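[Falden-tables] Re: Trays and cloths for the shared lunch

From: Jasper Postma
To: Falden-tables list
Date: October 8, 2020
Subject: Re: Trays and cloths for the shared lunch
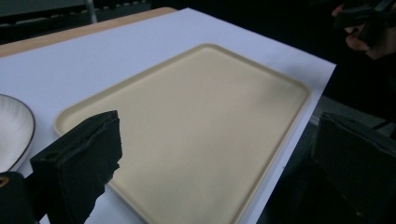

Beige tray on the white sheet, long table.

Hello all,

Answers to Lihua's questions below, in the order she asked them. The picture is with one of the white sheets on.

Lihua Jiang wrote:
> I have three things before we order anything. First, are we keeping
> the beige trays or going back to putting the bread straight on
> boards? Second, Godelieve says the sheets are too wide for the long
> table and people catch them with their knees. Third, do the round
> plates go on the trays or next to them? Last time every table did
> it differently and it took forever to clear.
>
> Also, Clerilness sent a new price list. Trays in the large size are
> up. I can forward it if anyone wants the whole thing.
>
> Lihua

On the trays: I would keep them. The raised rim is what makes them worth having. Rolls stay put when you carry them from the kitchen, and crumbs end up in the tray and not on the cloth. The rounded corners wipe out easily with a damp rag. The boards looked nicer, I agree, but we had to oil them and two of them split over the winter. Jozef Coppens still has the good ones at his place if we want them for cheese.

We own 49 of the trays. The last count was in June, when I stacked them all in the hall cupboard, and I found no cracked ones. A few have knife marks. Please don't cut on them. If you need to slice something, do it in the kitchen and bring it out sliced.

On the sheets: Godelieve is right about the width. They are plain flat bed sheets and they were never meant for these tables. What works is to lay the sheet so one long edge stops short of the table edge on the wall side, and leave a strip of wood showing. Then pull the other side down only as far as the seat of the chair. It is less neat than a fitted cloth but nobody drags a glass over when they stand up. I don't think we should hem them. Jozef Wouters offered, and thank you, but the smaller hall has wider tables and we use the same sheets there.

They can be washed hot. No softener – it makes them slide on the varnish.

On the plates: next to the tray, on the left as you face it from the kitchen side. Plates stacked in a tray leave no space for food, and people then lift the whole stack out and put it wherever there is room. One tray in the middle, plates to the left, cups to the right, napkins under the cups. If we do every table like that, the clearing crew can start at one end and work down without hunting for things. The thin-rimmed plates chip if they are knocked against each other, so stack them no more than eight high.

On the price list: yes, please forward it. I looked at Aerts as well. Their large tray has a lower rim, and for a full set they wanted 565 before delivery. I see no reason to spend that this year. If we are short for the big lunch we can borrow from the Jordale group. They have the same size and have lent to us before.

Setup is two hours before doors, as usual. The order that has worked best:

Tables out and wiped.
Sheets on, smoothed from the middle outward.
Trays out empty, one per table, lined up by eye down the room.
Plates, cups, napkins.
Food last, carried out on spare trays and moved over.

Putting the trays out empty may look like an extra step. It saves time later, though, and it shows right away if a table is in the wrong place. Last year we had to shift two tables with the soup already on them and I would like to avoid that.

I still need two people for sheets and one for the cupboard. Reply to me directly, please, and not to the whole list.

Jasper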